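# Patch on patch: keeping a hill road open

Olumide Okeke has looked after the surface of the Negash road for long enough to have repaired some of his own repairs. He is the maintenance engineer for the upper section, which climbs from the depot at Tadine to the viewpoint at Amano. Most of the work he signs off is small: potholes, edge breaks, blocked outlets, loose masonry along the parapet. We spoke at the depot in January, before the morning crew went out.

His first point concerned the word "pothole", which he uses as little as he can.

"It covers too much," he said. "A hole caused by water under the surface and a hole caused by a weak joint look the same from a car. They need different repairs. If the report says 'pothole' and nothing else, I have to go and look at it anyway."

The inspection form used on the road has separate boxes for cracking, loss of surface stone, sunken areas and broken edges. The inspector records depth at the lowest point, distance from the nearer edge, and whether fine material has been pumped up through the cracks. Okeke regards the last item as the most useful on the sheet. Fine pale mud around a crack means that water is sitting below the asphalt and that passing wheels are forcing it out.

"Once you see that, you can fill the top as often as you like. The filling will go down with everything else."

Patches on the upper section are of two kinds. A temporary patch is bagged cold material, shovelled in and compacted with a hand rammer or, if the crew is short of time, with the wheel of the lorry. It has no cut edge. A permanent patch is sawn out to a rectangle, cleaned, coated on the sides with bitumen and filled with hot material in layers. The difference in cost lies mostly in the saw, the traffic control and the distance from the mixing plant, and hot material that has cooled too far on the climb has to be rejected.

"Ragged edges are what people complain about," Okeke said. "They think the crew was careless. A ragged edge usually means a temporary fill that was never replaced. The crew did what they were sent to do. The second visit is the one that didn't get paid for."

Where several temporary fills lie close together, they tend to join up. The old surface between them is narrow, it breaks under load, and the next crew fills the gap. After a few rounds there is a single dark band across the lane. He does not object to this as long as the level is right. A band that stands proud of the old surface holds water on its uphill side. A band that has settled holds water on top of itself.

He measures level with a two-metre straightedge laid first along the lane and then across it. The tolerance he works to is 5 millimetres under the straightedge for a permanent patch. He has no written tolerance for a temporary one, and said he would like to have one.

Bends get particular attention. Heavy vehicles turning at low speed scrub the surface sideways, and on the outside of a curve the loosened stone is thrown towards the verge, where it stays until someone sweeps it. Okeke wants it swept. Loose stone is a hazard to motorcycles and bicycles, and it also finds its way into the drainage channel.

"A crew will finish a patch, load the tools and leave the spill. I've sent them back up the hill with brooms. It takes 30 minutes and they hate it."

The same applies to stone that has come out of the surface by itself. He reads it as a sign of age in the binder: the bitumen hardens, turns from black to grey, and gives up the smaller pieces first. A faded surface isn't a defect in itself. Grey asphalt with its stone still held firmly can serve for years, and he would leave it alone in preference to sealing it badly.

Theerawat Sombatkul joined us part of the way through. He is responsible for the walls, which are managed under a separate budget although they stand at the edge of the same carriageway. The stretch we discussed has a rough stone base set in mortar, with a white-painted balustrade on top. His inspection starts at the foot.

"The paint is the last thing I look at," Sombatkul said. "I want the joint between the base and the road. If there is a gap, water is going down behind the edge of the asphalt, and then Olumide has a problem and so do I."

The two of them disagree about how that joint should be treated. Sombatkul prefers mortar, finished to a slope so that water runs back on to the road and along to the next outlet. Okeke prefers a flexible sealant. The asphalt moves with temperature and the stone base hardly moves at all, so in his view a mortar fillet will crack along its length within a couple of seasons. Sombatkul accepts that it cracks. His reply is that he can see a crack in mortar and have it raked out and refilled, whereas sealant peels away at the back where an inspector cannot see it.

They have settled on a trial. Part of the joint above the Wukik turning has been done in mortar and part in sealant, with the change marked by a steel pin in the base. Neither would predict the result for publication.

On the stonework itself, Sombatkul's instructions to masons are short. Use lime in the mortar. Do not cover the face of the stone. Leave weep holes open, and where an old one has been pointed over, drill it out again. He has found lengths where earlier repairs had closed every weep hole along the run, so that the soil behind stayed saturated long after rain.

The trees behind the wall are a further subject. Roots lift the base in places and also hold the bank together. He does not ask for trees to be felled unless one is leaning on the wall or is dead to the root. Leaf fall is a drainage matter: outlets on the wooded side are cleared twice as often as those on the open side, and the crew is asked to carry the leaves away, as anything left on the verge is back in the channel after the next storm.

Repainting the balustrade comes round less often than either man would like. The old paint is brushed down, stained areas are washed with a stiff brush and left to dry, and two thin coats are applied. Sombatkul will not allow pressure washing, which he says takes the surface off the older posts. Marks return quickly on any wall beside a public road, and he budgets for that. The paint does have a practical purpose, in that a pale edge shows up in headlamps on a road with no lighting.

I asked both men what they would do with a larger allocation. Okeke had the answer in a spreadsheet. He would take the worst 1000 metres, plane off the top layer, correct the crossfall through the bends and lay a new surface in one operation, with no joints across the lane. He would clear and regrade the channel first.

"People want the black top. They want to see it. If the channel isn't right, I'd be putting new material on the same wet ground, and we'd be patching it again before the markings had worn."

Sombatkul would spend his share on outlets, and on a proper survey of the base from the downhill side, where access is poor and the last drawings are incomplete. He has asked for rope access twice.

Until then the programme continues as before. Each inspection is walked, uphill on one side and down on the other, with a wheel for distance and a can of marking paint. Okeke doesn't accept surveys made from a moving vehicle for this section, though he uses them lower down. 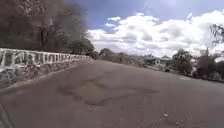

"You have to walk it after rain as well as in the dry," he said. "In the dry you get the cracks and the edges. An hour after rain you get the levels, because the low places are still holding water and the rest has drained. I mark those with a line round the outside of the puddle, and that line is what I give to the saw crew."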